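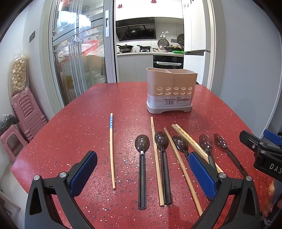
Spoons and wooden chopsticks on the table, with the two-compartment holder behind.

Care of Shared Utensils
Nidlow Residence, Kitchen Guidance for Residents

Residents are asked to sort utensils by material before returning them to the holder. Spoons belong in one compartment and chopsticks in the other, in all kitchens on levels 2 and 4.

Washing
Wooden chopsticks should be washed by hand in warm water with a small amount of detergent and rinsed well. They must not be left to soak in the sink - wood takes up water and the tips begin to roughen. Spoons with a metal fitting between bowl and handle require a soft brush at the join, where food residue tends to collect.

Drying
Utensils should be towelled before they go into the holder. Spoons are placed handle down and chopsticks with the eating end up. The drip tray is to be emptied each evening by 9 p.m. and wiped with diluted white vinegar. Drainage holes may be cleared with a cotton swab or a pipe cleaner.

Pairing
Plain and patterned chopsticks become separated easily. Lay the full set on the table once a month and match pairs by pattern, length and colour. A chopstick without a partner may be kept for stirring or used as a garden stake for seedlings.

Replacement
Any chopstick that is split, warped or darkened at the tip should be placed in the green organics bin. Replacement sets are held in cupboard 67 beside the laundry. Requests for additional holders should be directed to Margareta Bogdan, Residential Services.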